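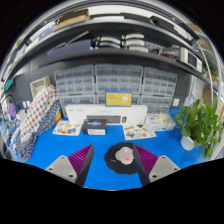 Skadby 220 Table Covering

Vinyl-coated polyester for work tables, counters and craft benches. Sold by the running yard or in full rolls. Replaces the Narkex covering, which was discontinued in March.

Construction
Woven polyester base, PVC face coat, matte finish. The back is uncoated and takes contact adhesive or staples. Cut edges do not fray and need no hem.

Specifications
Weight: 220 g per square meter
Roll length: 11 yards
Abrasion: 2000 cycles, in-house test, no break in the face coat
Fire rating: none

Fitting
Unroll the material and leave it flat overnight at room temperature. Wipe the table with a dry cloth. Start at one short end and work toward the other, pulling evenly. Space staples two inches apart on the underside. Fold corners once and trim the excess before fastening.

Care
Wash with mild soap and water. Do not use acetone, paint thinner or bleach. Ballpoint ink should be removed the same day with rubbing alcohol. Hot pans will mark the surface.

Ordering
Minimum cut is one yard. Cut pieces cannot be returned. Orders over 200 yards ship direct from the Rieger warehouse and may arrive in two deliveries. Color can vary slightly between batches, so order enough for the whole job at once.

Page updated 2021-04-13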